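3. Study setting and room typology

Figure 1. Rendered view of a partly open door with a lever handle and an office chair beyond it.

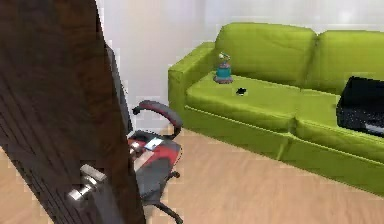

3.1 Selection of dwellings

The study concerns sound transmission between rooms in converted flats, with particular attention to internal doors. Dwellings were drawn from two districts, Karnomberg and Ristville, where former office and warehouse buildings were divided into flats under the same local building rules. The final sample contained 94 door openings. Openings were included if the door was side hung, if it separated a habitable room from a hall or another habitable room, and if both rooms could be closed off from the rest of the dwelling during measurement. Sliding and folding doors were excluded, as were doors with glazed panels.

Karnomberg contributed the larger share of the sample. Its flats tend to have long central halls with rooms on both sides, so that a bedroom door often faces a living room door. In Ristville the hall is short or missing, and bedrooms commonly open straight off the living area. The second layout places more weight on the door itself, as there is no intermediate space to absorb sound.

3.2 Door condition and fit

Each door was weighed where it could be lifted from its hinges without damage. Where it could not, mass was estimated from thickness and from a tap test following the procedure set out in Mulcahy's earlier survey of rented housing. The estimated values are marked in the data tables and were left out of the regression in Section 5.

The gap beneath each door was measured at the hinge side, the centre and the handle side, and the mean was used. Gaps at the head and jambs were measured with feeler gauges. Doors that had been trimmed to clear carpet, and then left when the carpet was taken up, formed a distinct group with large bottom gaps. Tenants rarely knew of the alteration. Latch play was recorded as present or absent. A door that can be moved in its frame while latched does not press evenly against the stop, and the seal along the handle side is poor even where the door is heavy.

3.3 Measurement procedure

A loudspeaker was placed in the source room, facing the corner furthest from the door. Levels were recorded in both rooms at fixed microphone positions, first with the door closed and then with it open at 90 degrees. Background noise was recorded before each run, and any run in which the received level lay too close to the background was repeated later in the visit. Two visits were abandoned because of street works and rescheduled for the following Monday.

Furniture was left in place. Earlier laboratory work cleared the receiving room to obtain a more even sound field, but the present aim was to describe rooms as they are lived in. Reverberation time was measured in every receiving room and used to normalise the level difference. Upholstered seating and curtains shortened reverberation noticeably in the smaller Ristville bedrooms. Rooms used as home offices were less consistent, with hard floors and little soft furnishing in some cases and full bookshelves in others.

3.4 Seal trials

A subset of doors was fitted with one of two temporary seals. The Halim seal is a brush strip fixed to the bottom edge. The Paltura seal is a compressible strip fixed to the stop on three sides, and leaves the bottom gap untouched. Each seal was fitted by the same technician and removed at the end of the visit. Doors that would not latch with the Paltura strip in place were recorded as failures and were not forced.

The order of fitting was alternated between dwellings so that any loosening of the hinges through repeated handling would not favour one product. No door received both seals together. The combined case is of practical interest, but it would have lengthened each visit beyond what tenants had agreed to.

3.5 Limits of the sample

All measurements were completed by the end of June, before windows were likely to be kept open for long periods. Flanking paths through shared ceiling voids were found in several Karnomberg flats and could not be closed. In these cases the measured difference is a lower bound on the performance of the door. The affected openings are treated separately in Section 4.

The authors thank Gráinne Mulcahy for access to the original survey records and for her comments on the tap test.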